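Kitchen refit at the Tierney hall: where we are

18 December 2022

Work on the hall kitchen is nearly finished. The old sink and cupboards came out at the start of the month and the new units went in over four days. Enda Egan has run the job from the start and would like thanks passed on to everyone who moved their bookings to the back room.

The final bill from Clorport for the units and fitting was £1,680. Plumbing was charged separately at £243, which covered the new taps and moving the waste pipe. Both have been paid. We had put aside a little more for the floor, but the existing tiles are sound and will stay as they are for now.
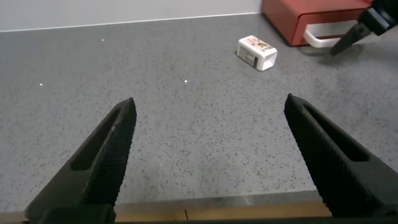
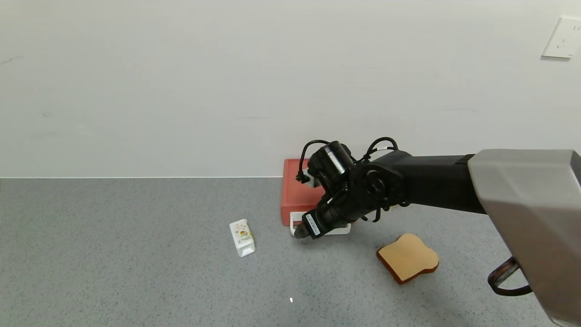
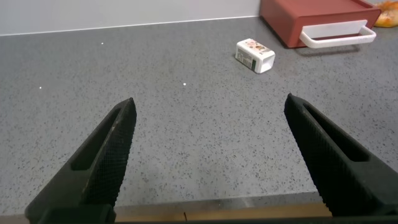 Opening hours for the kitchen will change from February. Groups who hire the main hall can use it until ten in the evening on weekdays, an hour later than before, and the charge is included in the hire. The other thing we have been asked about is cleaning. A grey speckled surface like the one in the pictures hides crumbs and dried tea very well, so please wipe down the whole worktop before you leave, even if it looks clean. Use a damp cloth and washing-up liquid. Scouring pads and bleach should stay in the cupboard - they dull the finish. Hot pans go on the trivets, which are in the drawer beside the cooker.

We are still short of some basics. If you have a decent kettle, a large teapot or a set of mixing bowls you no longer need, Fergal Ní Chonaill is collecting them and can pick up from anywhere in the village. Please don't leave things outside the door, as a box of plates was rained on last week and three were broken.

The Nunditz lunch club will be the first to use the kitchen in the new year. They have places left and new members are welcome. Lunch is soup, a main course and a pudding, and you can pay on the day. Tell Enda beforehand if there is anything you can't eat.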